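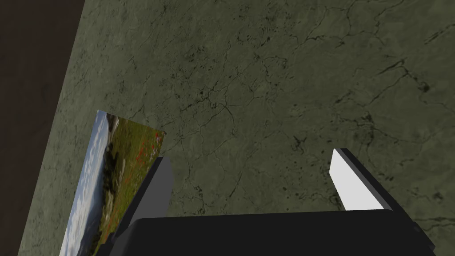 Green-gray marble surface, rendered view.

Brirnine 103 Penetrating Sealer for Marble
Manufacturer: Boltent
Item number: 484
Availability: In stock

Overview
Brirnine 103 is a water-based sealer for marble, limestone and travertine used indoors. It soaks into the stone and slows the uptake of water, cooking oil and coffee. It does not form a film, and it leaves the color and finish of most polished stone as they were. Honed stone in dark colors may look slightly deeper after the second coat. Test first on an offcut or in a spot that will not show.

The sealer does not protect against etching. Lemon juice, vinegar, wine and many bathroom cleaners react with the calcium in marble and leave a dull mark, sealed or unsealed. Etched areas have to be repolished before sealing.

Where to use
Countertops, vanity tops, table tops, window sills, wall tile and interior floors. Suitable for polished, honed and brushed finishes.

Where not to use
Quartz composite, porcelain, glazed tile, painted surfaces, or stone that has been waxed or coated. Not for outdoor paving, shower floors or pool surrounds. For those areas see Toletti Exterior.

Preparation
New grout must cure for 28 days. Strip any wax or old topical coating and rinse twice with clean water. Let the stone dry overnight. Stone that was wet-cut or recently installed over a mortar bed can hold moisture for longer, and a darker patch near the edge or sink cutout usually means it is still damp.

To check whether the stone will take sealer, place a teaspoon of water on it and wait ten minutes. If the spot darkens, the stone is absorbent and can be treated. If it stays the same color, sealing is not needed and the product will dry on top as a haze.

Application
1. Shake the bottle. Do not dilute.
2. Wet a lint-free cloth or foam pad and spread a thin, even coat over a section you can reach without stretching.
3. Leave for five minutes. Keep the surface wet during this time.
4. Wipe off all of the remaining liquid with a dry cloth. Change cloths often.
5. Wait 90 minutes and repeat.
6. Keep water off the surface until the next day.

Haze left by sealer that was not wiped off can be removed the same day by rubbing with a cloth dampened with fresh sealer, then drying at once. Older haze needs Nambiar Residue Remover, sold separately.

Care after sealing
Clean with a pH-neutral stone soap. Repeat the water test once a year on work surfaces and reseal where the stone darkens.

Technical data
Type: water-based, penetrating
Appearance in bottle: milky white liquid
Appearance when dry: clear, natural finish
Number of coats: two
Time between coats: 90 minutes
Application temperature: 50 to 80 °F, surface and air
Cleanup: water, before the product dries
Storage: closed bottle, away from frost. Product that has frozen must be discarded.

Questions from customers

Can it go over last year's coat?
Yes, if the earlier coat was Brirnine 103 and the stone passes the water test described under Preparation. With other brands, try a small area first. (Keerthana Sundaram, product support)

My slab has a resin backing. Does that matter?
No. Treat the face and the exposed edges only. Resin-filled veins on the face will not absorb the sealer, so wipe those areas dry with particular care. (Barry Dawber, technical desk)

Shipping and returns
Ships by ground only. Unopened bottles may be returned in the original carton. Opened bottles are not returnable.

Related items
Toletti Exterior
Nambiar Residue Remover
Boltent Foam Applicator Pads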